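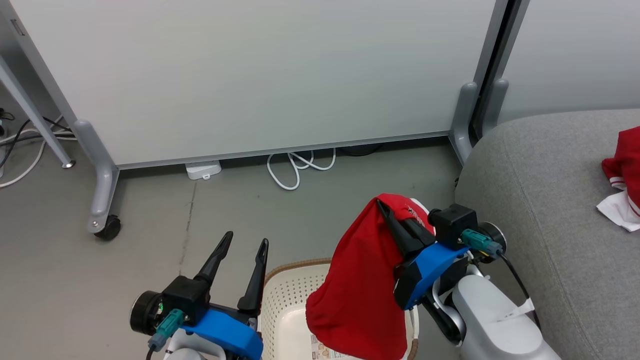

Red cloth over a white plastic laundry basket.

Search for: Search

Tekerach Neighborhood Finder review: two months of apartment hunting from another state

Sep 17, 2026

I moved to Hestwood this summer for work. The drive was 2538 miles, and flying out to look at apartments more than once wasn't in the budget, so I paid for Tekerach and did most of the looking from my kitchen. This review covers the paid plan on a laptop. I tried the phone version for a few days and went back.

Setup takes one evening. You enter your work address, your rent limit, how you plan to get to work, and whether you have a car or pets. Then you rank a list of things such as noise, parking, groceries and parks. Each neighborhood gets a score out of 100 based on your answers. If you change an answer the scores update right away, and I used that a lot. I set my rent limit at 3000 dollars a month to see what would open up, then brought it back down to what I could pay.

My top result was Jarska, with a score of 83. I had not heard of it. It's on the east side of the river, mostly small brick buildings, with a bus that runs straight downtown. I rented there and I still think it was the right pick for me.

What works

The commute map is the best part. You choose a departure time, and it shows how far you can get by bus, by car or on foot. My weekday trip has matched the estimate closely, except when it rains.

The rent ranges were also good. Every place I called in Jarska was inside the range shown. The listings behind those ranges can be stale, though. Two apartments I asked about had been rented for weeks.

Side-by-side comparison is limited to three neighborhoods. That was enough.

What doesn't

The noise rating needs work. It seems to go by traffic and misses everything else. Oláh Street is marked "quiet" and has a bar with a patio at one end. I found that out on my one visit, which I'd recommend making if you can manage even a single day.

Parking information is thin. The site says "street parking available" for nearly every block in the city. It says nothing about permits, and Jarska requires them. The permit office wanted a signed lease and a registration with the new address, and I had only one of the two when I arrived.
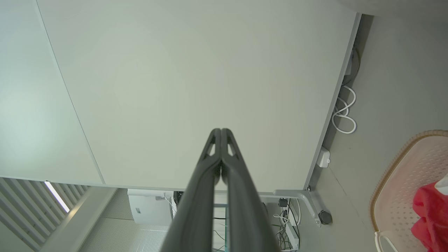

Smooth panel in pale gray-green.

There is no information about the apartments themselves beyond rent and size. I would have liked a filter for laundry in the building. You have to open each listing and read it, and half of them don't mention laundry at all.

Support answered my one email in two days. I had asked how to export my saved list. You can't, but they told me the print page works, and it does.

Price and canceling

The plan is billed monthly. Canceling is under Account, then Billing, then a link at the bottom in small type. Saved neighborhoods stay visible after you cancel, but the scores stop updating. A free version shows the map and the rent ranges without the commute tool.

Who should get it

If you already live in the area, the free version is probably enough. If you are moving from far away and don't know the city, one or two months of the paid plan is worth the money. I'd start with the commute map and check parking rules with the city yourself. An update with permit zones is listed for October, and I'll add a note here once I've tried it.

Rating: 4 out of 5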